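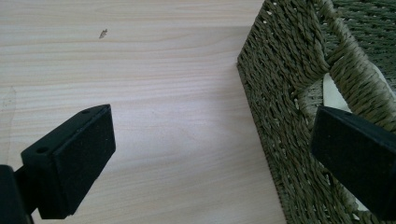
Issue 18

Getting the old drill ready for beans

Print this page | E-mail this to a friend
Reading time: 5 minutes

I promised myself last autumn that I would have the seed drill sorted out well before the ground was fit, and of course it is June as I write this and I am only now getting round to telling you how it went. The beans are up, mostly, so you can take what follows as coming from someone who got away with it.

The drill is an old Duda that came from a farm sale over at Zatby, and it has 11 rows, which always makes people ask why it isn't twelve. I don't know. There is a bracket on the end where another coulter might once have been, and a bit of rust in the shape of a bolt head, and that's all the history I can offer you. It came with no manual and a tobacco tin full of springs, two of which fitted.

The first job was the seed tubes. They had gone hard over the winter and three of them had split right where they push on to the outlet, so I rang the parts counter in Standport and had a very nice long chat about the weather before finding out they only sell them in packs of 5. Fine, I thought, I'll have spares! I have already used the spares. If you are doing this yourself, stand the ends of the new tubes in a mug of hot water for a minute and they go on without any bad language at all.

Then the discs. I had been putting off the discs. Every spring I crawl underneath, give each one a spin, hear it grumble, and crawl out again feeling that I have done some maintenance. This time I took the whole lot off and laid them out on the barn floor, and the worst had worn so much smaller than its neighbour that it must have been barely scratching the soil for years. That explains the thin strip down the far side of Lastton field, which I had been blaming on pigeons. I owe the pigeons an apology, though only for that strip, because they have had the peas down to stalks again.

Setting the rate took me a whole evening. You jack up the land wheel, put a tray underneath, turn the wheel so many times and weigh what falls out, and then you do it all over again because you lost count when the dog came in. I was over 10 per cent too heavy on the old setting, which is a fair bit of seed to be giving away every year. I have scratched a new mark on the lever with a nail, and written the setting inside the lid as well, as I know what I'm like with marks.

Sowing itself was a pleasure. We had a dry spell with a bit of damp still sitting underneath, and I went out at six in the morning with a flask and had the top field finished by dinner time. I got down every so often and dug along the row with a penknife to see how deep the seed was going, and for once it was the same on both sides.

Next on the list is the harrow, which has been sitting in the nettles behind the barn since before lambing. I can see one corner of it from the kitchen window.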